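Foire aux questions : plaques acryliques transparentes
Service des matériels d'exposition, Traltham
Mise à jour : 19 avril 2018

Les réponses ci-après s'adressent aux établissements emprunteurs, aux enseignants et aux associations qui utilisent les plaques acryliques du service pour la protection de documents, la réalisation de cartels ou le montage de vitrines de table. Elles complètent le règlement général de prêt, qui demeure seul applicable en cas de divergence.

Qui peut emprunter des plaques ?

Le prêt est ouvert à tout établissement ayant signé la convention annuelle. Les particuliers ne sont pas admis au prêt, mais peuvent consulter les plaques sur place après inscription au guichet Gisov. Les demandes sont instruites par Mme Lilian Mutiso, à qui il convient d'adresser également toute modification de la convention.

Combien de plaques peut-on obtenir pour une même exposition ?

Le plafond est fixé à 50 plaques par convention et par exposition. Au-delà, une demande motivée doit être déposée avant la fin du mois de juin pour les expositions de l'automne. Le fonds compte 3 000 plaques, tous formats confondus, dont une partie reste immobilisée pour les expositions permanentes.

Les plaques sont-elles livrées avec leur film de protection ?

Les plaques neuves le sont, sur les deux faces. Le film ne doit être retiré qu'au moment du montage. Les plaques ayant déjà servi sont remises sans film, séparées par des feuilles de papier non pelucheux que l'emprunteur est tenu de restituer avec le lot.

Sur quelle surface faut-il poser une plaque pour l'examiner ?

Il est recommandé d'étendre une feuille de papier blanc, propre et sans pli, sur la table de travail. Le blanc fait ressortir les rayures, les voiles et les poussières qui passent inaperçus sur le bois. On évitera les nappes en textile, qui retiennent des grains abrasifs, ainsi que le papier journal.

Pourquoi une plaque transparente paraît-elle parfois grise ou légèrement fumée ?

L'aspect d'une plaque incolore dépend de l'éclairage et de ce qui se trouve derrière elle. Devant un fond blanc, elle peut prendre une teinte grisée et présenter une zone plus claire, d'apparence voilée, à l'endroit où la lumière la traverse. Il ne s'agit pas nécessairement d'un défaut. Avant tout signalement, la plaque doit être observée sous deux angles au moins. 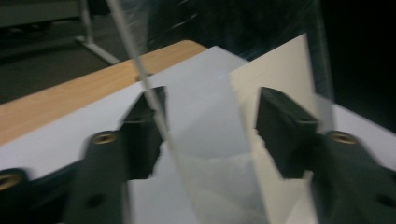
Page 11

Comment distinguer un reflet d'une rayure ?

Un reflet se déplace ou disparaît lorsque l'on incline la plaque ; une rayure conserve sa place. La même vérification vaut pour les chants, dont l'arête peut accrocher la lumière et former un trait pâle et rectiligne que l'on prend aisément pour une fissure. En cas de doute, M. Kiprono Shirima reçoit les emprunteurs à l'atelier, sur rendez-vous.

Comment faut-il tenir une plaque ?

Par les chants, sans appuyer sur les faces. Les plaques de grand format se portent à deux personnes, en position verticale. Le port de gants en coton est exigé pour les plaques destinées aux vitrines et conseillé dans les autres cas. Il est interdit de faire glisser une plaque sur une autre.

Quels produits peut-on employer pour le nettoyage ?

De l'eau tiède additionnée d'une petite quantité de savon neutre, appliquée avec un chiffon doux en microfibre. Le séchage se fait par tamponnement. L'alcool, l'acétone, les produits pour vitres contenant de l'ammoniaque et les éponges abrasives sont proscrits : ils ternissent la matière et peuvent provoquer un faïençage irréversible. Le service fournit sur demande des chiffons neufs, qui ne sont pas repris.

Que faire contre l'électricité statique ?

Une plaque frottée à sec attire la poussière. On passera un chiffon à peine humide, puis on laissera reposer la plaque quelques minutes avant la mise en place. L'usage d'un produit antistatique est soumis à l'accord préalable de l'atelier.

Peut-on percer ou recouper une plaque prêtée ?

Non. Toute découpe, tout perçage et tout collage sont exclus, y compris au moyen d'adhésifs réputés repositionnables. Les emprunteurs ayant besoin d'un format particulier peuvent commander une découpe à l'atelier Peñalver, à leurs frais ; la plaque est alors cédée et ne fait plus partie du fonds.

Comment les plaques doivent-elles être entreposées entre deux utilisations ?

À la verticale, dans les casiers fournis, à l'abri du soleil direct et à distance de toute source de chaleur. À défaut de casier, elles peuvent être conservées à plat, sur une surface rigide et parfaitement plane, à condition d'intercaler une feuille entre chacune d'elles. Une plaque appuyée de biais contre un mur pendant plusieurs semaines finit par se cintrer.

À quoi correspond la mention « série 508 » portée sur certains bordereaux ?

Elle désigne les plaques acquises dans le cadre du programme Flumosine. Celles-ci obéissent aux mêmes règles de manipulation, mais doivent être restituées séparément, accompagnées de leur propre bordereau. Leur suivi est assuré par M. Rui Azevedo.

Que se passe-t-il en cas de casse ou de rayure profonde ?

Le dommage est signalé par écrit au plus tard lors de la restitution, au moyen du formulaire joint au lot. Les fragments doivent être conservés et rapportés dans leur intégralité. Les rayures superficielles sont reprises par l'atelier sans facturation. Une plaque cassée ou profondément marquée est facturée au tarif en vigueur, sauf lorsque le dommage figurait déjà sur l'état établi au départ.

Qui établit l'état des plaques au départ et au retour ?

Mme Nyokabi Mosoti pour les départs, Mme Mwende Langat pour les retours. L'emprunteur ou son représentant signe les deux états. En l'absence de signature au départ, les plaques sont réputées avoir été remises en bon état.

Le transport est-il pris en charge ?

Le transport incombe à l'emprunteur, à l'aller comme au retour. Le service prête les caisses et les sangles ; il ne prête pas de véhicule. Les caisses doivent voyager debout et ne rien supporter sur leur couvercle. Elles sont restituées vides de tout matériau de calage étranger au service.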